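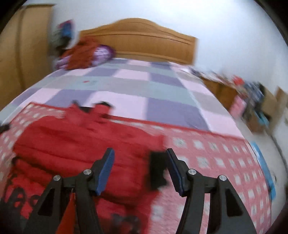 Red jacket on a checked bed, gripper open.

I have been putting off writing about Lavusell, mostly to avoid an argument, but the argument has found me anyway, so let's have it.

Lavusell is a perception front end for cloth handling. You give it frames from a wrist view, it gives you back masks, a set of grasp candidates, and a confidence number for each. The release notes from Stonderbridge say it handles "everyday garments in everyday rooms." I have learned to read the word "everyday" the way I read "natural flavors" on a box of crackers.

I spent most of October with it. My test set was 321 short clips of jackets, shirts and blankets on beds, run through the same planner we already use at Winura, with the same thresholds. I changed the segmentation and nothing else. On plain sheets it was fine. I'll go further, it was good, better than what we had, and the masks stopped flickering at the sleeve edges, which has bugged me for a long time.

Then I looked at the patterned bedding and the good mood went away.

Out of the 321 clips, 168 had some kind of print or check under the garment. The grasp planner does not care what a mask is called. It wants a boundary and a bit of slack fabric behind the boundary. When the boundary sits on a printed square, the planner happily proposes pinching the print. You get a grasp candidate with 0.9 next to it in the middle of flat cloth, and the fold score downstream goes up, since a straight printed edge looks to that scorer like a very tidy fold. I would love to meet whoever tuned that scorer. (It was me, two jobs of refactoring ago.)

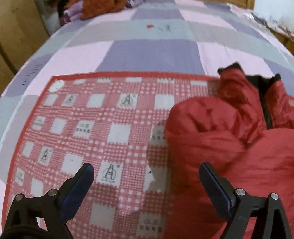 Confidence numbers are where I part ways with most of the people who have written to me about this. The usual advice is to raise the threshold. I tried it. All that did was throw away the hesitant candidates, and the hesitant ones were the ones on real wrinkles. Take a red jacket lying on red-and-white check with a red border. Color is close to useless there, and the puffy fold to the left of the collar spills over the check with a shadow beside it that dulls both the red and the white. A person sorts that out without trying. Lavusell put its best score on the border of the cloth, a long clean red line that belongs to the bedding, and gave the fold a 0.41. No threshold fixes an ordering that is upside down.

The other advice is to add depth. Sure. I ran the old Farahani depth filter on top, the one that wants two frames and a decent baseline between them, and it did knock out most of the flat candidates. It also added 13 milliseconds per frame and fell over whenever the view was moving fast, so for blurred frames you are back to trusting the mask. My planner replans on every frame. A filter that works on the sharp ones and shrugs at the rest gives you a target that jumps from the collar to the bedspread and back, and I would take a steady wrong answer over that, at least I can log it.

What I've done for now is boring. Candidates have to survive in the same place on the garment for a few frames before the planner sees them, and anything sitting on a straight edge longer than the finger pads gets marked down. It is a hack. It will punish hems, and I know it will punish hems, so please don't email me about hems.

Am I keeping Lavusell? On plain bedding, yes, it's in the config as of Saturday. For prints I've gone back to the old segmenter, flicker and all. I don't believe the claim that the next version will be "pattern agnostic" – they said something close to that for this one – and I'd want to see the per-clip results on checks before I spend another month on it. Averages over a whole test set hide this completely. Mine did, until I split the clips by bedding.

The split script is a mess but I'll put it up once I've taken the hard-coded paths out.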